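Bin-Picking Cell Operator (days and lates), Fladach parts returns hall

Hurkard Parts Services. Permanent, full time or four days a week. Two posts.

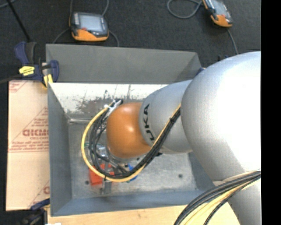
We are looking for two people to run and look after the bin-picking cells in our returns hall at Fladach. You don't need to have worked with robots before. You do need to have worked with your hands, and to be able to notice when something is going wrong and say so.

About the site

Fladach takes back parts from garages, fitters and wholesalers. They come in mixed: brackets, housings, fittings, plastic covers, things in bags and things that ought to have been in bags. Each item has to be lifted out of a bin, identified, checked for damage and sent on to stock, repair or scrap. Until last year all of the lifting was done by hand at sorting benches. Two of the benches have now been replaced by cells in which a robot arm does the picking. Four benches are still worked by hand and will stay that way, as a good share of what comes in is too soft, too tangled or too greasy for the arms.

A full shift across the hall handles 1000 items. On a good day the two cells take most of the hard, dry parts and the benches take the rest. On a bad day a cell stops every few minutes and somebody has to go in and sort it out. Most of this job is about having fewer of the bad days.

What has changed for people here

We would like applicants to know this before they apply, so it is set out plainly.

The sorters used to bend over bins for the whole shift. Sorters now rotate between bench, inspection and goods-in, with no more than two hours at a stretch on lifting. Sick leave for backs and shoulders has gone down. Some people liked the old benches better, mainly because you could talk across them, and they have told us so. The cells are louder than a bench and you can't chat over them while they are running.

No one was made redundant when the cells came in. Three people retired or left in the same period and two of those posts were not refilled as sorter posts. They are the two posts advertised in this notice. The pay band is one step above sorter, and sorters at Fladach are welcome to apply. If a sorter gets the job, the sorter post will be filled in turn.

The pick counts shown on the hall screen are counts for the cell. They are not used to rate the person on shift. This was agreed in writing with the staff council and a copy is available on request from Hildegard Stüber in the staff council office.

What you will do

Start the cells at the beginning of the shift and go through the checks: clamps tight, cables lying free along the arm, gripper fingers clean, emergency stops working.

Change bins, clamp them down and confirm their position on the pendant.

Clear stopped picks. Usually this means a part jammed against a bin wall, two parts hooked together, or something shiny that the vision system can't make out.

Teach new pick points when a new type of part starts to come in. You will be trained for this and will do it alongside our technician for the first few months.

Look after the gripper assemblies, including swapping worn fingers and pads and recording what was changed.

Keep the fault log. Short entries are fine, but they have to be made at the time.

Hand over to the next shift in person, with ten minutes of paid overlap.

Cover a sorting bench for part of each week. All cell operators do this, and so does the shift lead.

What you won't be doing

You will not be asked to write software. You will not be asked to reach into a cell with the drives enabled, by anyone, for any reason, and if you are you should stop work and report it. You will not be expected to mend the arms themselves. Larger repairs go to Böttcher, who hold the service contract and normally send someone the same day.

What we need from you

Experience of practical work in a warehouse, workshop, kitchen, farm, factory or similar.

Steady attention. The work has long quiet stretches with interruptions in them.

Enough reading and writing to follow a check sheet and fill in a log in English.

Willingness to work alternating weeks of days and lates.

Able to lift up to 15 kg now and then. Talk to us if that is a difficulty, as the bins can be moved by hoist.

It would help if you have used a controller pendant, a CNC machine or a forklift, or have done basic electrical work. None of these is required.

Training

The first six weeks are training on full pay. You spend the first week on the benches, so that you know the parts and the people. In the second week you go to our training room at Valtodton for the basic robot course, 80 teaching hours spread over the following weeks, with travel paid and taken in working time. The rest is at Fladach with Janelle Calimlim, who moved from sorting to the cells when the first one was installed and now trains new operators.

There is a short practical test at the end. If you don't pass you can take it again after two weeks. If the work doesn't suit you, you may move to a sorter post at the sorter rate if one is open at the time.

Janelle was asked what she would want a new starter to know:

"For the first month I was scared of stopping it. I thought a stop meant I had done something wrong. Stop it as often as you want. I'd sooner have ten stops in the log than one bent gripper. And get to know the parts by hand first, it makes the screen much easier to follow later on."

Hours and pay

Days: 6.00 to 14.10. Lates: 14.00 to 22.10. The cells don't run at night. Weekend work is voluntary and comes up a few times a year, mostly after the autumn returns.

Weekly pay is 852 before tax for full-time hours, with a supplement for lates. Four-day contracts are paid in proportion. There is a single payment of 1000 on passing the practical test, paid with the next month's wages. Work shoes, gloves and hearing protection are supplied and replaced when worn out.

Twenty-eight days of leave plus public holidays. Subsidised canteen, open for both shifts, hot food until 19.00. Bus stop at the gate, though the last bus after lates leaves at 22.25 and is sometimes early. Several people share cars and there is a list in the canteen.

Who you will work with

You will report to Igor Wilczyńska, shift lead for the returns hall. Nele Reuter is the cell technician and works days only, so on lates you will have a phone number for her and a clear list of what can wait until morning. There are eleven sorters across the two shifts.

How to apply

Send us a page or so about the work you have done and why you would like this job. A CV is welcome but you don't have to send one. Write to Ingeborg Ackermann in Personnel at Fladach, or leave it in an envelope at the gatehouse marked "Cell operator". If you would sooner apply by telephone, ask at the gatehouse for a call back and Ingeborg will take your details.

We read applications as they come in and will close the posts when both are filled. We hope to have both people started in September.

Everyone who is invited will have an hour in the hall during a running shift, including time at a cell with the operator, followed by a talk of half an hour with Ingeborg and Igor. There is no written test. Please wear closed shoes and tie back long hair. Visits are on Monday afternoons, and we can arrange another time if you are working then.

If you need anything changed so that you can apply, visit or do the job, tell us in your letter or on the phone. Both cells have a height-adjustable operator's desk, and the hall is step-free from the car park.

We reply to every application, normally within two weeks.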